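Travel Writing Workshop, Session 4: Hiring a guide and then writing about it

Hi again everyone! A few of you asked for these notes before the August trip, so I've typed up what I said in class, plus the parts I skipped when we ran out of time.

We started with the Lindwood walking tour piece. Quick recap for anyone who was out: I booked a local guide, Liis Rebane, for a morning in the old harbor district, and my first draft was terrible. It was 316 words on how nice Liis was and one line on the harbor. I liked her a lot (I still do!), but a reader who has never met her can't do anything with "nice." What did she show me? Where did she slow down? She stood outside the Šimkus bakery for ages telling me which of the upstairs windows used to belong to ship pilots, and I left that out completely because I was busy saying she was friendly.

So, first rule for this week: give the guide something to do in every paragraph she appears in. Walking, arguing with a parking attendant, pointing at a roof, anything.
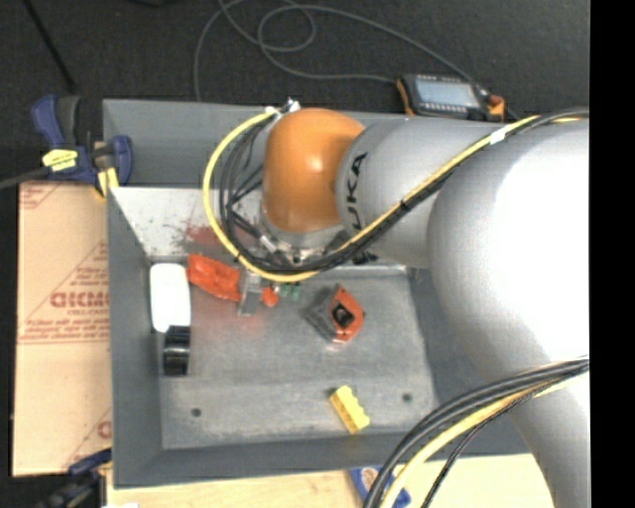
Next up, money. I know some of you hate putting prices in, and I get it, they go stale. Put them in anyway. I paid 84 euros for the morning and 59 for the shorter evening walk, and those are the two details people have written to me about more than anything else in the piece. Say what it covered too. Mine included the ferry but no lunch, and I'd have been pretty grumpy if I'd found that out at noon with an empty stomach.

Then we read Joana Prata's page on the night bus to Tavular. Look again at how she opens. No history of the town, no weather, she's just on bus 44 with a stranger's melon rolling around under her seat. You don't find out where she's going until the fourth paragraph and I never minded. Compare that with the hotel blurb on your other sheet and mark the spot where you stopped reading. I stopped at "nestled."

A word on sad places, which came up right at the end. If you visit a memorial or a cemetery, you're allowed to write less. Short sentences are fine. You don't have to tell us how you felt every few lines, and please go easy on jokes in the paragraph right after. Leave a gap, then start the afternoon.

For next time:

Write one page on a person who showed you around somewhere. It can be a paid guide, a cousin, or a taxi driver.
Include at least one price and one thing they said, as close to their own words as you can get.
Read the first chapter of the Jemollow island diary (it's in the shared folder, the scan is a bit crooked on page 3).
Bring two printed copies, one for me and one for your partner to scribble on.

If you're stuck, start with the moment you met them and cut it later. I nearly always cut mine.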